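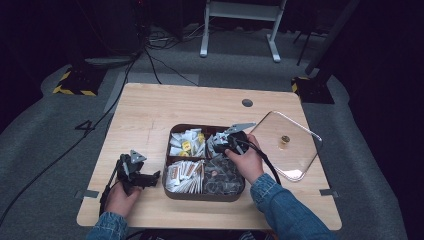 Wanted: Well Owners of the Lower Vollow Basin, Including the Grumpy Ones
Posted 2/6/19

The Vollow Basin Groundwater Survey is looking for 75 people who own or manage a well between Plakport and the Pietrzak Canal and who would be willing to let us measure it. We pay $300 per well. We bring our own tape.

If you farm here, you've heard plenty about your groundwater from people who have never met it. The state has a model. The model says the water table under the east side dropped during the dry years and has since bounced back nicely. Growers on the east side, who have been lowering their pumps, would like to meet this bounce. The town of Cledport has a consultant's report that says something else again, and the canal company has a map in four shades of blue that hangs in its lobby and hasn't been updated since the lobby was.

What all of these have in common is a shortage of actual wells. Large parts of the lower basin are filled in by computer from readings taken somewhere else. Pumping limits are going to be written on top of those numbers whether the numbers are any good or not, and we'd like them to be good. If the state turns out to be right, we'll print that too, and try to be gracious.

Who we want

You can take part if you own, lease or manage a working or idle well in the lower basin. Irrigation wells, stock wells and house wells all count. So does the one behind the old packing shed that your uncle swore was dry. Idle wells are especially useful to us, as long as there's a way to get a tape down the casing.

We can handle depths to water of up to 1,000 feet. If yours is deeper than that, you have our sympathy, and Kobina would still like a phone call.

You don't need to have an opinion on fish, dams, almonds, the governor or the lawsuit. If you do have one, you're still eligible. Our field crew has been trained to nod.

We're short of wells in these areas:

South of the Pietrzak Canal, all of it
The bench land above Cledport
Small parcels with house wells along the river road
Dairies (we have one dairy, and it's lonely)

We already have a good many orchard wells close to Plakport. Orchard people near town may sign up, but they'll go on a waiting list behind the dairies.

What you'd be agreeing to

The survey runs for eight months, starting in March. Someone from the crew comes once a month, measures the depth to water, writes it down and leaves. Most visits are over before the dog has made up its mind about us. We ask that the pump be off for a few hours before each reading, which we know is a lot to ask in July. Visits are scheduled with that in mind, and if the crop can't wait, tell us and we'll come another day. A reading taken with the pump running does nobody any good, including you.

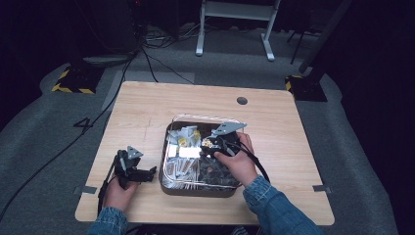

A tray of small parts.

At the first visit we'll also ask for the driller's log, if you have one. Many people don't. Many people have a coffee can with some receipts in it, and we've had excellent results from coffee cans. We'd like to know when the pump was last lowered or replaced, and whether the water has changed in taste, smell or the amount of sand it delivers to your sprinklers. You can skip any question you'd rather keep to yourself.

We don't meter your pumping. We don't test for anything. We don't look in the shop, the barn or the ditch.

Who sees the numbers

This is where the phone usually goes quiet, so here it is in plain words. Your readings belong to you, and you get a copy of every one. Published results show wells grouped by section of the basin, without names, addresses or parcel numbers. If there are so few wells in a section that your neighbors could guess which one is yours, we fold that section into the next one over.

Agencies can read the published report like anybody else. We take no money from the state, the canal company or the town of Cledport, and each of them has at some point accused us of working for one of the others. The survey is paid for by dues from the growers who started it, plus a small grant that came with a surprisingly large binder. The participation agreement is two pages long. Please read both. Dorota wrote them in English, and she'd like somebody to notice.

What you get

$300 per well, half after the first reading and half after the last. If you drop out partway through you keep the first half, and we'll try not to take it personally.

A chart of your own well for the season, set against the average for your section. People find these either reassuring or bad for their sleep.

A seat at the results meeting in Plakport, where there will be pie and, if history is any guide, shouting. The pie goes first.

Also hiring: one field technician

With that many wells to reach every month, the present crew needs another pair of boots. The job is part time for the length of the survey. You'd drive gravel roads, open gates, close gates, lower a steel tape down a hole, read it by flashlight and write the number legibly. The last part has eliminated more applicants than you'd think.

You need a valid driver's license, a vehicle you aren't proud of (mileage is paid), and the ability to stand in a farmyard and be told what's wrong with water policy without offering a rebuttal. Experience with wells or pumps helps. Spanish helps a great deal. A degree in hydrology is welcome and we'll try to keep it from getting muddy. 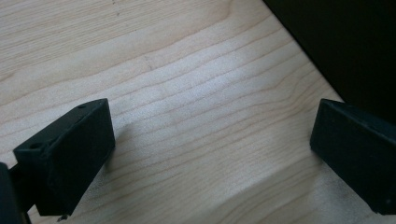
Wood grain, up close.

The technician reports to Fabian Oberholzer, who runs the field crew and has strong feelings about gates.

How to sign up

Well owners should call the survey office in Plakport or stop by and ask for Kobina Kwofie. Have the well's location handy, along with the casing size if you know it. "By the big cottonwood" is a fine start, but there are several big cottonwoods. If you have more than one well, mention them all and we'll pick the ones that fill a hole in the map.

Questions about the agreement, privacy or payment go to Dorota Lis at the same office.

For the technician job, send a page about yourself and the name of someone who has worked with you outdoors. Write the page by hand. Fabian wants to see your sevens.

Sign-up for wells stays open until the places are filled or the first readings begin in March. Dairies, please call.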